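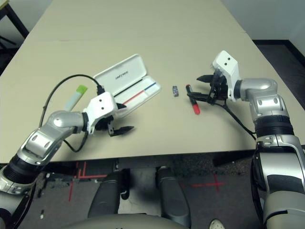 Tidying up is a chore most people learn before they can read, and it was the one our group picked when we had to choose a job to study for this course. Our question was simple: can a machine put a messy desk back in order yet, well enough that you would want one in your home or in a small shop? We thought desks would be the easy end of housework. There is no water, no heat, nothing to break. Then you look at a tabletop with two grippers reaching over it, an open pencil case with a red pen and a blue pen inside, and markers still lying on the table, and you start to see how many small decisions are hiding in there. Does the red marker belong in the case with the pens? Which hand should get it? Should the lid be moved first? A person does all this while talking on the phone.

Project report, 1/5/19

What we set out to do

We named our project Flollitz, which began as a typo and stuck. The plan was to write down what a desk-clearing job asks for, step by step, and then try those steps on a two-armed machine in the teaching lab. We wrote the control program ourselves and called it Dritov. It takes a list of objects and places, decides which arm is closer, and sends the arm there. It is not clever, but we are very proud of it!

We kept to one kind of job so the results could be compared. Every trial was a pencil case, open, with things from it spread on the table. The machine had 2 minutes per object. If it ran out of time, or if one of us had to step in, the object went down as a miss.

How the trials went

We ran 50 trials, each with one object to put away. The machine got 11 of them fully right, meaning the object was in the tray and lying flat enough for the lid to close. That sounds low, and it is, but our first version of Dritov got none, so the mood in the lab on the day of the first success was something like a birthday party.

Picking things up was better than we expected. The fingers are good at closing on a marker if they come down across the barrel. When they come down along it, the marker rolls, and then the position the program has stored is wrong and the hand closes on air. We added a second look before the grasp, and that fixed a lot of it.

Putting things down was the hard part. A pencil tray is shallow and narrow, and a pen has to go in at nearly the same angle as the tray or it ends up resting on the rim. People solve this by dropping it in and giving it a nudge. We had not written a nudge. When we added one in the last week of April, it helped with pens and made things worse with markers, which are fatter and tended to push the whole case along the table. The obvious answer is to hold the case with the other hand. Teaching two arms to share one small space took us nine tries before they stopped waiting for each other forever.

Small flat objects gave us the most trouble of all. An eraser lying flat gives the fingers very little to hold.

What this means for real chores

As part of the report we also spent an afternoon at Lonimeck, a stationery and art supply store near campus, to see what tidying looks like when it is a paid job. Customers try out pens at the counter and leave them anywhere. The person on shift puts them back between other tasks, by color and by tip size, and throws out the dry ones. She tests them on the back of her hand. Our machine cannot do any of that, and the sorting part alone would be a whole new project.

We stopped at Hegazy, the copy shop next door, too. They have a counter full of clips, staplers and loose paper. The owner told us he would take a slow machine if it could run overnight with nobody watching it. That changed how we think about speed. Two minutes for a pen is silly while you stand there, but it would be fine at three in the morning. Being left alone is the real test, and with 11 good results from 50 we are far from it.

So our answer is no, not yet, for desks. We do think some pieces are close. Picking up a marker from a clear table is nearly solved in our setup, and we would trust the machine to gather things into a wide bin today. A bin forgives a lot more than a tray.

What we would do next

We would start with a box that has high sides and make it smaller bit by bit. We would also like to give the fingers a softer surface - rubber bands might be enough for a first try - and let the program notice when the lid will not close. At the moment it calls the job finished as soon as the hand opens, even with a pen sticking out over the edge. The code and our trial sheets are in the course folder under Flollitz, and next term's group is welcome to all of it.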